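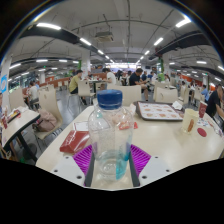 A plastic bottle with a blue cap.

How Do Movies Get Their Noises?

When you watch a movie, you probably think you are hearing what you are seeing. A knight walks across gravel, and you hear gravel. Sorry to tell you this, but the knight was most likely walking on carpet, and the gravel was in a tray in another building, months later, being stomped on by a grown-up in odd shoes.

That grown-up is called a Foley artist. It is a real job, and you get paid for it.

Why not just record the real thing?

On a movie set, the microphones are pointed at the actors' mouths. They are very good at catching words and very bad at catching a sleeve brushing a table. They also catch airplanes, stomachs, and the person who promised to turn off their phone.

So after filming, most of the small sounds get made again in a quiet room. The artist watches the movie on a screen and copies every step at the same moment as the actor. If the actor trips, the artist trips too, but on purpose.

What do they use?

Junk, mostly. Snapping celery makes a fine broken bone. Cornstarch squeezed in a bag sounds like boots in snow. Two halves of a coconut make a horse, which is much easier to fit in an elevator than a horse. An empty plastic bottle, slowly crushed, can be a robot's knee or a beetle having a bad day.

In the cartoon The Goats of Grunesow there are 1,244 separate Foley sounds, and 400 of them are hooves. The dragon in Vadia took 9 tries to get right. Its wings are a leather jacket being flapped, and its growl is partly a chair.

Try it yourself

Pick a scene that lasts 2 minutes or less. Turn the sound all the way down. Walk around the house tapping, shaking and crumpling things until something sounds right (ask before you crumple anything with writing on it). Then play the scene and make your noises along with it.

You will be late on the first few. Keep going. Closing a door at the right moment is harder than it looks, and your family will let you know when they have heard enough doors.

Flutham Film Club for Kids | Contact us | Copyright Flutham Film Club | Back to top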